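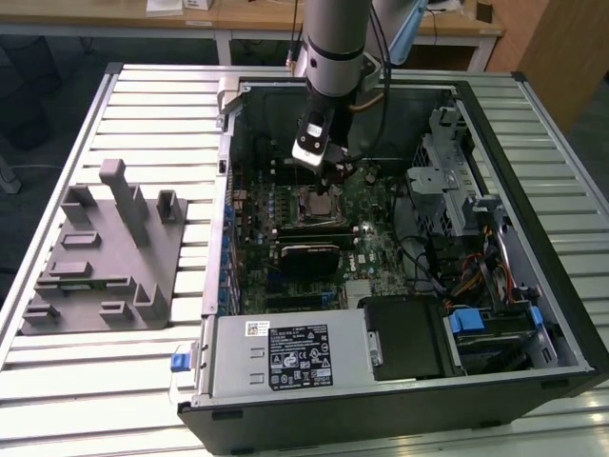

Promthorpe Annex, Workroom and Storage Level
Electrical and fire walk-through, May
Building owner: Maksymiv Properties
Area inspected: 3,408 sq ft
Previous result: Pass with comments (same comments as below, mostly)

Ratings used: OK / Fix / Recheck. "OK" means I saw it and tried it. If I was only told about it, it gets a Recheck.

EXITS AND AISLES

1. Exit doors open fully from inside without a key
OK. Both doors. The east one needs a shoulder. I passed it, and I wasn't happy to.

2. Exit signs lit
Fix. North sign is dark. The log says "bulb ordered." It said that last time as well, in the same handwriting.

3. Aisles clear to full marked width
Fix. Flattened cartons stacked along the yellow line by the freight door. I was told they go out every night. There was dust on the top one.

4. Emergency lights, test button held
Recheck. Stairwell unit came on and faded before I let go of the button. The tag claims a full discharge test was done. I would like to see the sheet for it.

EXTINGUISHERS AND ALARMS

5. Extinguishers mounted, pin and seal in place
OK, except the one propping the supply closet open. Hang it back up and buy a doorstop.

6. Monthly initials on tags
Recheck. Every box is filled in, including next month's.

7. Smoke detectors uncovered
OK.

8. Alarm panel shows normal
Panel is the Sikotell model put in after the roof work. Green light, no trouble codes. The brochure taped inside the door says it "eliminates the need for manual checks." It does no such thing. Manual checks stay on this list.

POWER

9. Breaker panel reachable, 36 inches clear in front
Fix. Mop bucket, folding chairs, a box of holiday lights.

10. Breakers labeled
Fix. Number 25 is labeled "misc." What does it shut off? I got two answers from two people.

11. No power strips plugged into power strips
Fix. 2 found, one behind the copier and one under the break table. The second feeds the microwave, which should be on a wall outlet.

12. Cords free of cuts, tape and pinch points
Recheck. The orange cord at the freight door has a taped section. Tape is not a repair. Cut it up and throw it out so it doesn't come back.

13. GFCI outlets trip and reset
OK at the sink. The outlet by the slop drain trips but the reset button sticks.

14. Space heaters
None found. There were none last winter either, on the day I came.

STORAGE

15. 18 inches clear below sprinkler heads
Fix. Rack C, top shelf. The Gania cartons are nearly touching the head. Moving them down one shelf solves it.

16. Flammables in the closed cabinet
OK. Cabinet shuts and latches. The inventory on the door lists paint thinner that isn't in there, so either the list is old or the can is somewhere else. Please find out which.

17. Rack load signs posted
OK. Posted limit is 2,317 lb per bay. I can't find who came up with that number or what it was based on. Send me the installer's sheet.

PAPERWORK

18. Evacuation map matches the floor
Fix. Map still shows the wall that came down.

19. Drill held and written up
Recheck. Write-up says everyone was out in under a minute. With that east door, I'd like to watch the next one.

Result: Not passed. Items 2, 3, 9, 11 and 15 can be fixed in an afternoon and should be done before I return. For the rest, send paper or photos with the item number on them. An email saying "all taken care of" will be filed with the earlier ones.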